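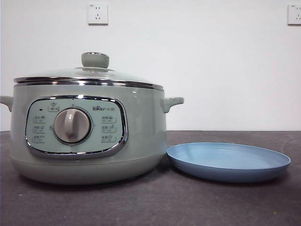

Lehre > Robotik > Praktikum Haushaltsautomation > Handout 2

Seite drucken | Per E-Mail versenden

Handout 2: Gute Praxis beim Greifen und Schalten am Küchengerät
Stand: 31. Juli 2026

Im April haben wir die Grundbegriffe durchgenommen: Gefährdung, Risiko, Schutzmaßnahme. Jetzt geht es an den Arbeitsplatz, und darauf freue ich mich jedes Mal! Am elektrischen Kochtopf lässt sich fast alles zeigen, was in den Sicherheitsnormen so trocken klingt — und zwar mit Dingen, die jeder von zu Hause kennt.

Die Aufgabe: Deckel am Knauf abheben, neben dem Teller ablegen, wieder aufsetzen, danach den Drehschalter verstellen. Der hellblaue Teller liegt rechts dicht am Topf, viel Platz für Finger bleibt da nicht. Plant die Annäherung an den rechten Griff also von oben.

1. Vor dem Einschalten
Die Risikobeurteilung nach ISO 12100 liegt schriftlich vor, bevor sich irgendetwas bewegt. Sie gilt für die ganze Anwendung, also Arm, Greifer, Werkstück und Tisch zusammen. Ein zahmer Roboter mit einem heißen Topf in der Hand ist keine zahme Anwendung. In Jarnetti tragt ihr dazu ein: Gerät, Netzstecker gezogen ja/nein, Inhalt, Name der Aufsicht.

2. Kräfte
Deckel mit Metallrand und spiegelnden Flächen sind für die Tiefenkamera eine Zumutung (ich liebe sie trotzdem). Verlasst euch beim Aufsetzen auf die Kraftmessung. Grenzwert im Praktikum: 15 N am Knauf, darüber stoppt Ninia den Arm. Der Wert ist unsere Hausregel und steht in keiner Norm. Bitte im Bericht sauber trennen!

3. Drehschalter
Der Griffsteg in der Mitte steht fast senkrecht. Diese Stellung ist unsere Referenz, jeder Durchlauf beginnt und endet dort. Gedreht wird nur bei gezogenem Netzstecker. Wer die Beschriftung der Blende automatisch auslesen will, prüft jedes Zeichen am Gerät nach. Raten zählt als Fehler.

4. Protokoll
Verlangt sind 1.000 Durchläufe in der Simulation und danach 15 am Tisch. Abbrüche gehören mit ins Protokoll, gerade die sind spannend. Vorlage: Flemness, Blatt 2.

Zur nächsten Sitzung: Abschnitt zur Validierung im Whitelaw-Skript lesen und eine eigene Gefährdung mitbringen, die hier fehlt.

Kommentare

mechatronik_hb: Gilt der Grenzwert auch beim Ablegen des Deckels?
Kursleitung: Ja, für den gesamten Weg. Gute Frage, kommt ins Blatt.
tuelle: Wir hatten 2.000 Durchläufe simuliert, zählt das auch?
Kursleitung: Klar — sehr gern sogar!

Drucken | E-Mail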